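Cups and their sizes (a household entry)

I look after the kitchen measures pages on this site, and the humble cup is the one that gets me the most mail, so I've rewritten it from scratch.
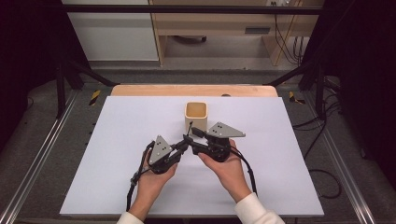 The trouble starts with the word itself. A cup is a thing you drink from, and it's also an amount of flour, and for most of history those two were the same object. My grandmother's recipes say "a cup" and she meant her cup, the chipped one on the hook beside the stove. If you married into the family you had to learn the cup before you could learn the scones (I'm still working on the scones).

Here in Australia the metric cup is 250 millilitres, which came in with the changeover in the 1970s. Americans use a smaller one, a bit under 240, and older British books lean on the half pint, which is bigger again at 284. Then there's Japan, where the cooking cup is 200 and the traditional rice measure, the gō, is 180. That last one explains the little plastic cup that comes in the box with your rice cooker, and why your rice goes gluggy when you lose it and grab a regular one instead!

Tablespoons are worse, by the way. Ours is 20 millilitres, or four teaspoons, and nearly everyone else's is 15. I've had biscuits ruined by that and I blame a Canadian slice recipe my neighbour swore by. There's a separate entry for spoons, so I'll leave it there.

Shape matters more than people reckon. A wide cup is easy to fill and hard to judge, because a small error in height is a big error in volume. Tall narrow ones are better for liquids. Square cups turn up too, and the Japanese masu is the famous one: a wooden box made for measuring rice, later pressed into service for sake. You drink from the corner or the side depending on who taught you. Shu-fen Chang wrote in to say her father always put salt on the rim, and I've since tried it and quite like it.

For dry goods, spoon the flour in and scrape the top level with the back of a knife. Dipping the cup straight into the bag packs it down and you'll end up with a good deal more than you wanted. Brown sugar is the exception, as most recipes want it pressed in firmly. For milk or oil, use a see-through jug on a flat bench and get your eye down to the line.

Old handwritten recipes also mention teacups, breakfast cups and coffee cups as if they were proper units. A breakfast cup was usually taken as half a pint and a teacup as a quarter pint or a touch more, though Wen-hsiung Mok has a community cookbook from Natley that treats the two as identical on one page and different on the next. Go by the look of the batter with those.

See also: Spoons; Jugs; Oven temperatures; Sticks of butter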